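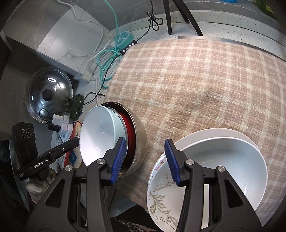 Arnaldo Amaral washed dishes in a hotel for 22 years before he started to teach robots about them. Now he works for Verkine, a small company above a tire shop, and his tools are two grippers which he holds like barbecue tongs.

"The bowl is easy," he tells me. "The bowl in the pot is the hard one."

The robot learns from his hands. Each time he moves a dish, the grippers record how far the fingers open and which way the wrist turns. One recording is called a demonstration, and for the kitchen project, named Kokel, he has made 2,505 of them since May. On a good day he finishes 185.

His colleague Vasco Cordeiro prefers the older method. He sits at a desk and drives the arm by remote control, with a small delay that made me nervous when I tried it. I squeezed too late and closed the fingers on air. Vasco was very polite.

Both men agree that a demonstration should not be too perfect. Arnaldo moves the dishes to new places between the takes, and he changes the cloth under them, so the robot doesn't learn only one table. If he hesitates over a plate — and he does — the hesitation stays in the recording.

I asked him if he still washes up at home. He does it after supper, by hand, with the radio on.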